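In praise of the colourful plug

When I moved into the flat in Wakanby in August, I did what everybody does and bought extension leads in a panic. All white, all the same length, all from the shop nearest the station. Within a fortnight I had 6 of them, and I couldn't have told you which one fed the fridge.

So let me make a cheerful case for colour. Electrical odds and ends are the last dull corner of the home. We fuss over mugs and tea towels, we'll drive to Pomville for the right lampshade, and then we run a grubby white snake across the skirting board and pretend we can't see it. Why? A power strip is on show every day of its life. It may as well be a nice blue!

And colour is useful, too -- far more useful than the little paper labels my father swore by, which curl up and drop off behind the telly. I now have one colour for the desk and another for the kitchen, and if I need to switch off the printer I reach for green without getting down on my knees with a torch. Guests can manage it. Small nephews can manage it (with supervision).

The other half of my argument is that you should get the whole lot out at least once a year and look at it. Empty the drawer, empty the box under the stairs, lay everything on a table. I love this job. You find adapters you'd forgotten buying, and you see at last how much cable you've been hoarding in knots. Coil each one loosely, never tight round your hand, and put the cube adapters in a row where you can compare them. 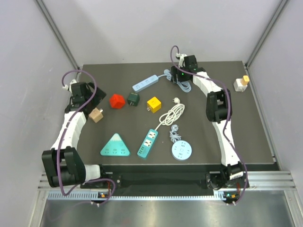
Sutherland wrote in to say that colour is all very well, but the first thing to read on any strip is the rating, and a pretty one loaded with a heater and a kettle is still a bad idea. Quite right, and I'd add it to the yearly sort-out: read the back of each strip, check the cord from end to end, and throw out anything cracked or scorched. Then treat yourself to a yellow one.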